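Report the Grasps That Failed
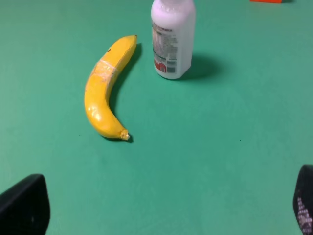 The wrist camera's view of the table, with the banana and the bottle beyond the two fingers.

A success rate is the number everyone looks for in a grasping paper. It goes in the abstract, it goes in the table, and a reader who has two minutes will remember it and nothing else. I have written those abstracts too. After a season of running our own trials on the Sekness setup, I think the number should come last, and the failures should come first.

Some background. Our project, Trerero, tests a policy that picks up household things using only the view from a camera at the wrist. The method is plain. A person steers the arm through a set of pickups, the policy learns from those, and then it is left to do the job by itself. We collected 725 demonstrations over the summer and finished the main round of tests in August, which came to 1,566 attempts. Across all of them the policy succeeded 70 percent of the time.

That 70 is a correct number. I can also tell you that it hides most of what we learned.

The first version of our results table had one row per object and one column for success. It told us that bottles were easier than bananas. Fine. Anyone who has closed two fingers on a curved thing lying flat could have guessed that. What the table did not tell us was how the banana attempts went wrong, and they went wrong in two quite different ways. In one, the fingers came down at a poor angle to the curve and the fruit turned out of the grip as they closed. In the other, the arm moved to the wrong place entirely. It drifted toward the bottle, or it stopped above bare table and closed on nothing.

Those two failures call for different work. The first is about contact, and you might fix it with softer pads or a slower close. The second is about what the policy thinks it is looking at. New pads will do nothing for it. In our first table both were counted as a zero.

We only separated them because someone on the team got tired of arguing about the pads and went back through the recordings by hand. It took most of three weeks. The labels were simple: wrong target, wrong angle, slipped on close, slipped on lift, stopped early, other. We had a long fight over "other" and it is still bigger than I would like.

Once the labels were in, it was clear that the wrong-target failures came mostly in setups with a second object close by. The demonstrations had included plenty of these, but the person steering had nearly always approached from the same side. The policy had learned the approach as much as it had learned the object. We recorded a small batch of new demonstrations from other directions and the wrong-target count dropped. The slips stayed where they were, as they should have.

None of this is new as an idea. People in factories have kept fault logs for longer than there have been robots to keep them about. Research groups are slower to do it for a few reasons, and I have some sympathy for all of them. Labeling failures is dull. It is also a matter of judgment, so a reviewer can always ask why this slip was called an angle problem. And a page of failures looks bad next to a rival paper with one clean number on top.

The judgment problem is real, but it can be handled. Have two people label the same batch and print how often they agree. Ours agreed well on wrong target and badly on the line between angle and slip, and we said so in the write-up. A reader who distrusts the second split can add the two columns together.

The cost is harder to wave away. We use the Bozkurt logging tools, which save the wrist video for every attempt, so the raw material was there waiting. A group that saves only the outcome cannot go back and do this later. That is a decision made on the first day of collection, often by whoever is setting up the disk, and it should be made with more care than we usually give it. Video is large. We bought more storage twice and complained both times.

I have also heard that failure tables do not compare across labs, since every lab will pick its own labels. True, and success rates do not compare well either. Ours depends on how far we let the arm start from the table, how long it had to hold the object before we called it a pickup, and which things we chose to put out. A group using the Fesex arm with a different starting pose would get a different figure from the same policy. We print these numbers to one decimal place and line them up as though they came from the same room.

What I would like to see is modest. Keep the success rate. Put a table of failure types above it, with the labeling rules in an appendix. Release the video of the failed attempts, all of them, along with whatever good ones you want to show. When a method claims to fix something, say which kind of failure it fixed and which kinds it left alone.

Our own paper will do this, apart from the video from the earliest trials, which we wrote over before anyone thought to keep it.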